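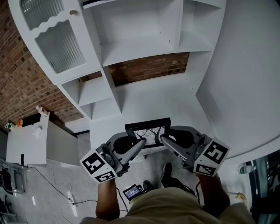 Gistero Publishes Results of Hand-Held Gripper Comparison in Furnished Rooms

Trial of two finger designs finds the larger differences in thin, rigid objects

WEDSTEAD, Jan 24, 2025 — Gistero, a developer of hand-held grippers for recording manipulation tasks, today released the results of a comparison between two finger designs for its Hovska gripper. The trial covered 153 recorded runs on household objects and was carried out in furnished rooms with ordinary shelving, cabinets and floors.

The two designs share the same body, trigger and marker mount. The first, called the flat finger, is the one shipped with Hovska units until last July. The second, called the Wada finger, has a concave outer shape and a textured contact face. Operators worked with one gripper in each hand and wore a head-mounted camera. A second view was recorded from the gripper.

Each run followed a fixed order. The operator picked up an object, moved it to a marked target, released it and returned both grippers to a start position. Runs were scored on three measures: slip during the carry, the error at release, and the share of frames in which the markers on both grippers could be read.

The object set contained 24 items in four groups: soft goods, cups and bowls, boxes, and thin rigid items such as trays, book covers and picture frames. No object was changed or padded for the trial.

Results by group

For soft goods, the two finger designs scored within the margin of error on all three measures. Boxes gave a similar result, with a small advantage for the flat finger on release error when the box was wider than the finger pads.

Thin rigid items showed the largest difference. Slip was recorded in 11 runs with the flat finger and in two with the Wada finger. Most of the flat finger slips came as the object was being turned from flat to upright, when the load shifts to the lower edge of the pad. Two-handed grasps were used for all items in this group.

Cups and bowls were mixed. The Wada finger held rims well but took longer to release, and operators reported having to open the gripper wider than expected.

Comparison of camera views

The trial also compared what the head camera and the gripper camera contribute to tracking. The head camera gave a steady view of both grippers during work close to the floor. It lost a marker most often when the operator reached into shelving at chest height. In those runs the wide-angle gripper camera often kept the opposite gripper in view, along with its marker.

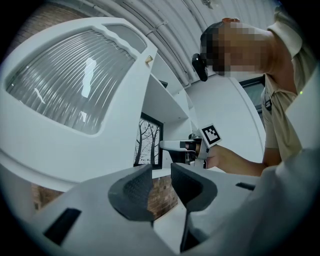 View from the camera on one gripper. The marker on the second gripper is in view beyond the textured finger pads.

Adding the gripper view reduced the share of frames with no readable marker on the opposite gripper by about 7 percent in shelf runs. In floor runs the change was too small to report. The wide lens bends straight edges strongly near the border of the view, and marker positions measured there should be used only after lens correction.

"The flat finger is still the better choice for large boxes, and we will keep selling it," said Bonifacio Vallejo, head of hardware at Gistero. "For frames, trays and similar items we now recommend the Wada finger. The slip figures were clear enough that we did not extend that part of the trial."

Severino Marín, who led the recording sessions, said cable routing affected the work more than the team had planned for. "A stiff cable at the wrist pulls on the tool during a slow rotation, and you can see it in the motion data. We changed to a softer cable partway through and marked every run before that point in the results table."

Limits of the trial

All runs were made by trained operators. The trial did not measure finger wear, and no wet or oily objects were used. Scores for slip were assigned by two reviewers working from the video — runs on which they disagreed were viewed again by a third.

Availability

Wada fingers are available now as a replacement part for all Hovska grippers. Fitting requires a hex key and a new width calibration. The full results table, the object list and the calibration steps can be requested from the Gistero support desk.

About Gistero

Gistero designs and builds hand-held grippers, finger sets and marker mounts for robotics laboratories and product teams. The company is based in Wedstead.

Press contact: Gistero Press Office, Wedstead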